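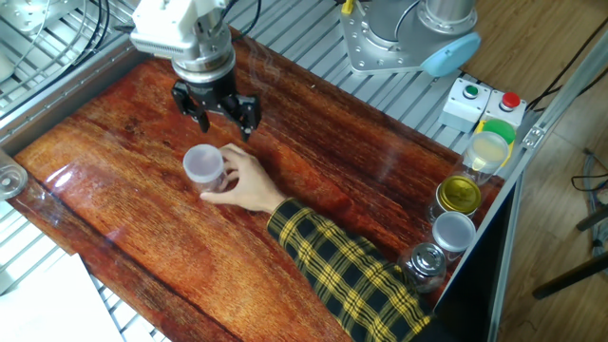 Can I freeze soup in the same tubs I use for leftovers?

Most of them will cope, as long as you leave a gap at the top for the soup to swell and you let it cool before the lid goes on. Thin ones crack. Check the bottom for a freezer symbol, and if there isn't one, use it for the fridge only.

That was the question we got most after the last swap, so it goes first. Rest of the soup swap news, fast, as I'm writing this before the school run.

The next swap is Monday, 11 in the morning, upstairs at Hamdan Hall. Use the side door on Saline Street, the front one sticks. Same deal as always – bring soup in single portions, take home the same number you brought. No money. If you only manage two portions then you take two, fine.

Labels. Please. Last time there were tubs with just "veg" on them and one that said "soup". Stella Kaijage went home with what she thought was squash and it was a curried parsnip, very good she says, but her son wouldn't touch it. What we need on every lid:

Name of soup
What's in it, all of it, including the stock
Month you made it
Your name or initials

Masking tape and a marker works better than sticky labels, which fall off in the freezer and end up stuck to the peas. Write it before you freeze it. Ink won't take on a frosty lid.

Allergens – same list as before. Milk, wheat, celery, nuts, soy, egg, shellfish. Celery is the one people forget and it's in nearly every bouillon cube. Khalil Darwish is keeping a separate cooler for anything with nuts or shellfish, so hand those to him at the door, don't put them on the main table.

Now what freezes and what doesn't, becuase I keep getting asked.

Good: lentil, split pea, black bean, tomato, squash, minestrone if you leave the pasta out, plain chicken broth, borscht, most curries without cream.

Not so good: anything with potato chunks (they go grainy, mash them in and you're ok), noodles, rice, cream, soft cheese. You can stir cream in when you reheat, just say so on the label. Oliwia Krajewska writes "add a spoon of sour cream" on her beet soup and people do as they're told.

Cool it quickly. Don't leave the big pot on the stove all evening and then put it away at bedtime. Sit it in a sink of cold water, stir now and then, or spread it between shallow dishes. Into the fridge inside 2 hours, then the freezer once it's cold right through.

Bags are fine too if you're short of tubs. Lay them flat on a cookie sheet until they're solid, then stand them up like files. Takes up no room at all. Double bag anything red. 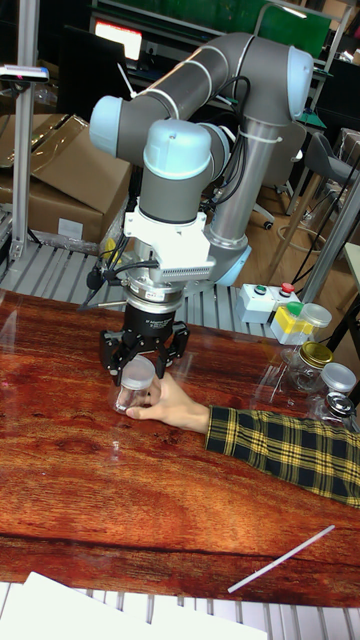 Thawing – overnight in the fridge is best. If you forget, which I do every week, run the tub under the warm tap till the block slides out and heat it gently in a pan with a splash of water. Lid on. Stir it more than you think. It has to be steaming all the way through, and please don't refreeze what's left over.

Recipe this time comes from Puspita Wibisono, it went first at the February swap. Red lentil and lime. Fry two onions slowly in oil, add garlic, a thumb of ginger, a teaspoon of turmeric, a bit of chili. 200 grams of red lentils, rinsed. One can of coconut milk, same can filled twice with water. Salt. Simmer till the lentils fall apart, twenty minutes or so, then juice of a lime at the end, off the heat. She says the coconut milk may look split after freezing and comes back together with a good stir. Mine did. Taste for salt again once it's reheated, it always wants more.

Still wanted: coolers with lids that close, a folding table, more ladles for the tasting pot. If you borrowed the big blue stockpot, Yakubu Olaniyan would like it back, it was his mother's.

Also empty tubs. Washed, with the right lid on please, not a bag of lids and a bag of bottoms like last time. Leave them in the crate under the stairs.

Thirteen of you have signed up for Monday and there's room for more, the sheet is on the board by the kitchen or just reply to this. Say roughly what you're making so we dont end up with all lentil again. Parking is behind the hall, not in front of the dentist.

Doors open at quarter to if you need freezer space before we start.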